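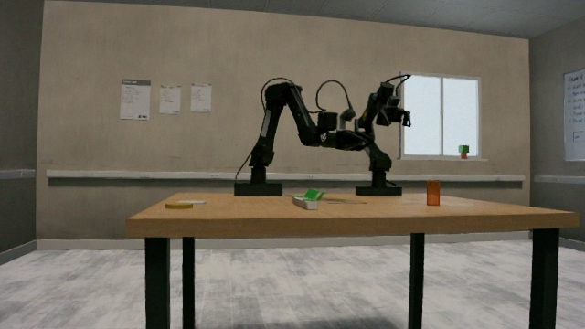 No. 18

I worked my first election this month and I loved it so much that I've been boring everyone at home with it ever since, so now it's your turn!

Some background for anyone outside Skerby. We had a special election in December to fill the empty seat on the town council and to decide whether the old Bramum Street school should be kept by the town or sold. A December election is a strange thing. Half the people I talked to in the weeks before it had no idea it was happening, and the other half had Very Strong Feelings about the school. I was in the second group (I went to second grade there), but you leave all that in the car when you're a poll worker, and I'll leave it out of this post too.

Signing up was easy. I filled out a form at the clerk's window back when I was renewing the dog license, forgot all about it, and then got a call from Hortensia Sánchez asking if I could come to training on Wednesday evening. Training took 2 hours. I had expected a slideshow and got one, but we also got to play voters and try to trip each other up, and that was the best part by far. Fredy Llanos played a man who had moved to Paucar, moved back, changed his name, and brought his neighbor's mail ballot along as a favor. He had clearly been saving that one up. I got it wrong in three different ways before I found the right page in the binder.

The binder! I need to say a word about the binder. It's spiral bound, it has colored tabs, and somebody has thought of everything. What if a voter faints? There's a tab. What if a voter spoils a ballot, gets a new one, and spoils that one as well? Same tab, next page. What if the power goes out? You keep going, with the flashlights from the bottom of the supply bin, and the ballots go into the side slot of the box until the scanner is back up. I read the whole thing in bed the night before like a novel.

We had to be at the hall by 5 in the morning. I'm not a morning person, but there's something wonderful about pulling into a dark parking lot and seeing one window lit and knowing you're allowed in. Donal Ó Ceallaigh was our lead, and he had us raise our right hands by the coat rack and swear the oath before anyone took their jacket off. It's short. My voice went a bit funny on it, I'll admit.

Then it was all tables and tape. The "No Electioneering" signs go up outside at a measured distance from the door, and we had a long tape measure and a good argument about whether you start from the door itself or the edge of the ramp. (The door. It's in the binder.) The privacy booths unfold out of suitcases and every one of them has a leg that sticks. Before opening, two of us from different parties had to look into the ballot box together, agree that there was nothing in it, and sign the sheet saying so. Talha Pirzada and I did that one, both of us leaning in with our heads almost touching. Then he sealed it, read the seal number out loud, and I wrote it down. We read everything out loud. By lunch I was reading my sandwich wrapper out loud.

I was put on check-in for the morning, last names L to Z. You find the name, you ask the voter to state the address, you turn the book around, they sign. I know it sounds dull, but you get to say good morning to your whole town! My old bus driver came in. So did the woman who runs the register at Pustell's, who I've seen twice a week for years without ever knowing her first name, and now I do. A young guy came in his work boots at the very start, before a shift, and told us it was his first time voting. Donal asked if he'd mind us clapping. He said he wouldn't, so we did, and the people waiting in line joined in.

The slow part runs from after lunch until school pickup. Bring a cushion. Bring something you can put down in mid-sentence, too – knitting is perfect, a thriller isn't. You can't have your phone out at the table, and I thought that would drive me up the wall, but I got the whole history of the Bramum Street boiler from Talha instead, and I wouldn't have missed it.

In the afternoon I moved over to the scanner, where your job is mainly to stand back. You're there if someone needs you and otherwise you look at anything except their ballot. People hold their breath when they feed it in. Then the little counter ticks up and they smile, nearly all of them, and you hand over the sticker. Grown men were very serious about where the sticker should go.

Ballot number 200 went in a little before the evening rush, and there was a small cheer from our side of the room. Hortensia, who had stopped by with more pens, told us the last December election in our precinct didn't get that far all day.

We closed on the dot. Donal stepped outside and called out that the polls were closed, to an empty sidewalk and one dog walker. Then came the part I'd been most nervous about, matching the signatures in the books to the number on the scanner. If they don't match you go back and find out why, and you don't go home until you have. We were off by one. It took us 4 passes through the books to find it: a couple with the same initials, one of them signed on the other's line, all written up properly in the log by the morning crew, on a page we'd stuck together with spilled tea. My tea.

I got home so tired I ate cereal standing up. I've already put my name down for the spring primary, and Fredy says they still need people for the evening half if you can't face the early start. Ask at the clerk's window, it's the one on the left, and they close for lunch.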